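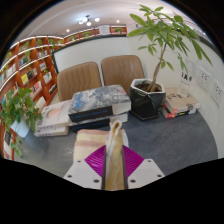
Passei parte da tarde de novembro a arrumar a mesa redonda do canto de leitura, a que fica encostada à divisória branca. Já ninguém se conseguia sentar lá com um caderno aberto. A regra que uso agora é simples: livros ao fundo, em pilhas baixas, planta entre eles, pano dobrado à frente e o resto livre. A toalha às riscas, creme e amarelo claro com faixas rosa velho, fica bem em cima do cinzento escuro do tampo e não escorrega tanto como a de linho que tínhamos antes.

Sobre os livros. Os grossos vão sempre para a mesma pilha, ao lado da planta. Os brancos ficam à esquerda. Tentei ordenar por assunto e durou 4 dias, as pessoas pegam num e pousam onde calha. Por tamanho aguenta mais.

A Sarmīte Siliņa perguntou-me porque é que não ponho tudo na estante. Porque a estante está cheia. O catálogo do Fukeo vai em 234 títulos e ainda faltam os que vieram do Prurkotano em duas caixas. Os que estão na mesa são os que se consultam mais.

Panos e toalhas: dobro em três ao comprido e depois ao meio. Em quatro fica alto demais e tomba. Os pequenos guardo na gaveta do balcão, deixo só um ou dois à mão para limpar a mesa quando alguém pousa uma chávena. 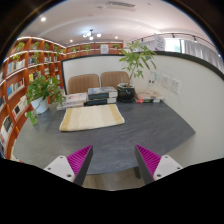 A planta do vaso preto rega-se pouco. Dou-lhe cerca de 200 ml e só quando a terra está seca até à segunda falange do dedo. No inverno passado alguém regava todos os dias e perdeu metade das folhas. Recuperou, mas levou meses.

A jiboia do vaso branco é outra conversa, essa pede água mais vezes e cresce para onde quer. Corto as pontas na primavera e ponho em frascos. Já saíram daqui 5 mudas, duas foram para a Layug e as outras nem sei.

As cadeiras beges limpam-se com escova macia, no sentido das costuras verticais do encosto. Experimentei o spray da Fivo numa ponta escondida e deixou uma auréola, não repito. Pano húmido e sabão neutro chega.

Falta-me a pilha baixa da direita, junto à parede. Tem capas de várias cores e formatos que não batem uns com os outros. Amanhã de manhã vejo quais são para devolver e quais ficam.

Se alguém tiver uma maneira decente de limpar o pó das prateleiras com luz sem tirar os livros todos, aceito sugestões.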